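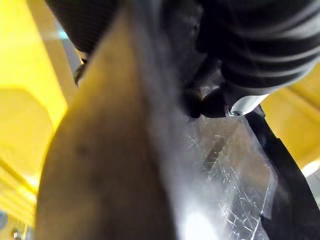
When I moved to Urkville I believed my English was good enough. I had passed the exams, I read novels without a dictionary, and I could write a polite letter to a bank. Then in my first week a woman at the bus stop told me, "You're fine," and I stood there wondering what was fine about me. I had only said sorry because my bag touched her coat.

I started a small notebook after that. It is not a vocabulary notebook like we had at school, with the word on the left and the meaning on the right. I write the whole sentence, and where I heard it, and what I thought it meant before I knew. The last column is the one I like to read again.

Some entries from July:

"We should get together sometime." Heard at the laundromat. I thought it meant that we should get together, so I took out my calendar. The other person looked at my calendar with surprise, but she was kind and we did have coffee.

"I could care less." Heard many times. I have decided to stop thinking about this one.

"It's a bit much." Said about a hat. I thought she wanted it cheaper.

My app, which is called Viraleo, tells me that I know 2,623 words. I do not know how it can know this. It asked me again last night for the word "spoon", and I have been using spoons in English for many years. The app is good for the bus and for waiting rooms, and I will keep it. But it has never once told me that "you're fine" can be an answer to "sorry".

The most difficult thing for me is still the telephone. In a shop I can look at the face and the hands, and if I miss half of a sentence I can repair it from the other half. On the telephone there is only the voice, and the voice is in a hurry. Last month I called Zodberg about my heater and was on the line for 58 minutes. For most of this time there was music. When a man finally came, I was so relaxed from the music that I forgot the word for "leak". I said that the heater was crying. He understood me at once, and he sent somebody the next morning.

Since then I prepare. Before a call I write six short sentences on paper: who I am, what I need, my address, when I am home, please say it again slowly, and thank you. I usually read only the first three and then the talk goes its own way, but my hand is calmer when it holds the paper.
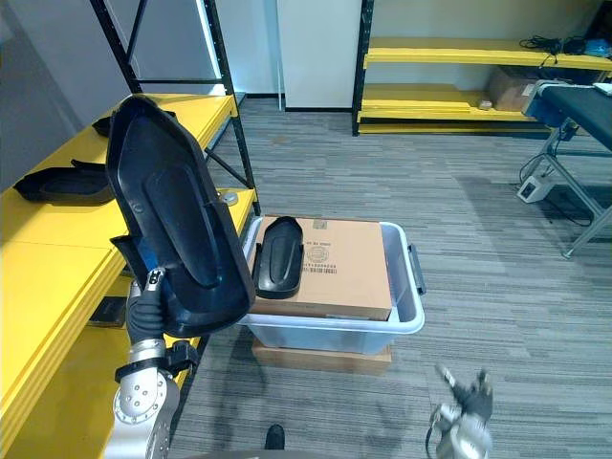 How long does it take before you stop translating in your head?

For me it was the second winter, and it came to different parts of life at different times. Food and weather came first. Numbers have not come yet. I still count my change in my own language, very quietly, and I multiply in it too.

My aunt wrote to ask if I dream in English now. I had one such dream, and in it I was on the telephone.

Next I want to write about small talk in elevators, which I find harder than grammar. I have 80 pages left in the notebook and the elevator in my building is slow, so there should be enough material.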